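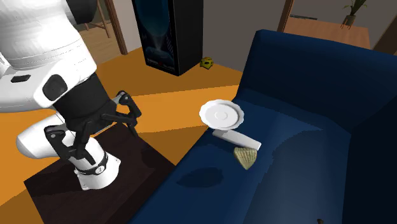 House rules for a robot arm in a living room

I've been promising to write this up since April, when I first posted about running home tasks in simulation and got a bunch of messages asking the same thing: okay, but what are your rules? Fair question! I had them scattered over sticky notes and one very long text file, so I spent this weekend pulling them together.

Quick background for new readers. I build and test pick-and-place routines for a two-finger gripper in simulated homes. My current apartment is one I named Hedbridge (all my apartments get village names, the last one was Seltthorpe, and I still miss its kitchen). The task I'm working on at the moment is clearing a sofa: a saucer, a seashell and a flat white thing on the seat cushion, all of which need to end up on the side table.

Sofas are nasty, by the way. Everybody practices on tables, and then you hand the arm a saucer propped at an angle near an armrest and all your nice assumptions about flat surfaces go out the window.

So, the rules.

Write the task sentence before you place a single object

One sentence, plain words, no code. "Move the saucer from the sofa to the side table." If I can't say it that simply, I've got two tasks and I split them up. I used to set up the room first because that's the fun part, and then I'd end up bending the task to suit whatever I had dropped on the cushion. Bad habit. Took me ages to shake it.

Decide what a pass looks like, in writing

My pass for the saucer: on the table, right side up, whole rim inside the table edge, gripper open and clear. That last bit matters more than you'd think. I had a whole batch marked as good where the fingers were still holding on, and I had to go back and redo all 2000 runs. I was not a cheerful person that week.

Speed limits apply in simulation too

I know, I know, there's no one to bump into. I cap the arm anyway, and I cap it lower once the gripper is near the upholstery. If I let it whip around in the sim, I'll tune everything to that speed, and then the real arm has to be slowed down and half my timing is garbage. Same goes for force. A seashell doesn't break in my simulator no matter how hard you squeeze it, so I set the limit as though it would and count anything over it as a fail.

Leave the clutter alone

There's a speaker cabinet against the wall in this room, a little yellow object on the floor next to it, and a plant on a table through the opening behind the sofa. None of it has anything to do with the task and all of it stays. I once tidied a room down to bare floor to get cleaner numbers and, well, I got cleaner numbers. Then I put the furniture back and watched them sink.

Change one thing at a time

Lighting, or object position, or the base position of the arm. Pick one. This room has a warm light on an orange wood floor, and I keep that fixed for the first 900 runs before I start messing with it. After that I go a little wild, but each change gets its own batch and its own line in the log.

Log the failures with the same care

Every failed run gets a short label from a fixed list. Mine has 8 labels, and "other" is one of them, with a rule that "other" requires a typed sentence. I got the idea from a write-up on the Mivora forum and it's the best thing I've borrowed from anyone. I used to write "weird grasp" over and over, which told me nothing a month later.

Don't quote a number without the setup

If I tell you the saucer task works some percent of the time, I owe you the room, the speed cap, the number of runs and what I called a pass. I'm holding off on numbers for Hedbridge until the full 3000 are in, so please stop asking, you know who you are!

Stuff I still haven't settled: whether a dropped object that lands right side up on the cushion should get a second try in the same run (right now I say no), and how to handle two objects close enough that a finger brushes one on the way to the other. The shell is the one I worry about there. If you've got a rule for that second one, put it in the comments, and tell me your gripper opening while you're at it.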